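4.3 Setting up a player transfer in Droment Club

This section covers the registration side of a transfer: opening the record, entering the contract dates, and releasing the player from the squad list. Loan moves are handled in section 4.4. Youth registrations are handled in section 5.

Before you start

You need the Registrar role. A user with the Coach role can view a transfer record but cannot save changes to it. Check that the season file for the receiving club has been opened. If it has not, the Destination field stays gray and the record can only be saved as a draft.

Note: The screens in this section use the practice league supplied with the program. The practice clubs are Clumbridge and Javico, and the practice player is Vikas Sachdeva.

Opening the record

1. From the main menu, select Squad, then Registered Players.
2. Type the first letters of the player's last name. The list filters as you type.
3. Select the player and press Open Transfer.
4. Choose a transfer type: Permanent, Free (contract ended), or Free (released early).
5. Press Continue. The record is given a reference number, shown at the top right of the form.

Write down the reference number if the league office still takes paper forms. It must be copied to the first line of the form. 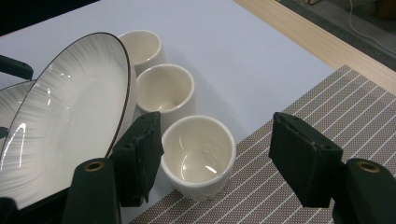
Fig. 4-3. White plates with a brown rim line.

Entering the contract dates

1. In Current Contract, check the end date. It is filled in from the player's registration and cannot be changed on this form.
2. For a Free (contract ended) transfer, leave Release Date empty. The program uses the day after the contract end date.
3. For a Free (released early) transfer, enter the date on the signed release letter. Do not enter the date the letter was received.
4. In New Contract, enter the start date and the length in months.
5. Press Check Dates.

If the two contracts overlap, the program shows message T2 and the form cannot be sent. Correct the start date of the new contract. If the start date falls outside the transfer window, message T3 is shown. The form can still be sent, but it will be held by the league until the window opens.

Caution: Do not delete the old registration to clear message T2. Deleting a registration also removes the player's appearance and discipline records, and any suspension still to be served will not carry over.

Fees and payments

For a permanent transfer, enter the agreed fee in whole units with no commas or currency signs. A fee of three thousand is entered as 3000. The currency is taken from the league settings.

1. Enter the total in Fee.
2. If the fee is paid in parts, set Installments to 2 or 3 and enter each due date.
3. Enter any add-on payments in the Conditions table, one per row. The Condition column holds up to 1000 characters.
4. Press Save Fee.

Payments over the league's approval limit need a second sign-off. The form is placed in the approver's queue and the status changes to Waiting. In the practice league the approver is Eldana Degefa. The approver must sign in under a separate account; a user cannot approve a form that he or she created.

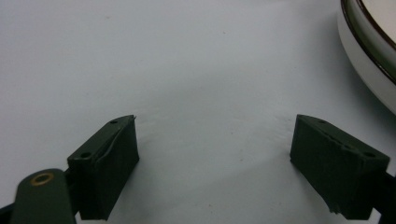

Fig. 4-4. White tabletop with a bowl at upper right.

Releasing the player

1. Open the transfer record and check that the status reads Accepted.
2. Press Release from Squad.
3. Select what happens to the shirt number: Free Now or Hold to Season End.
4. Press Confirm.

The player is removed from the squad list, the match-day picker, and the training calendar. Past match reports are not changed.

Note: If the club website is linked through the Srivastava feed, the player page is taken down at the next feed update. To keep the page in place for a farewell notice, open Website, Player Pages, and set the page to Former Player before pressing Confirm.

Undoing a release

A release can be undone until the receiving club has accepted the registration. Open the record, press Actions, and select Withdraw Release. The shirt number is restored only if it has not been given to another player. After the receiving club has accepted, a new transfer must be opened by that club.

See also: 4.4 Loans and recalls; 6.2 Transfer window settings; Appendix B, Messages T1 to T9.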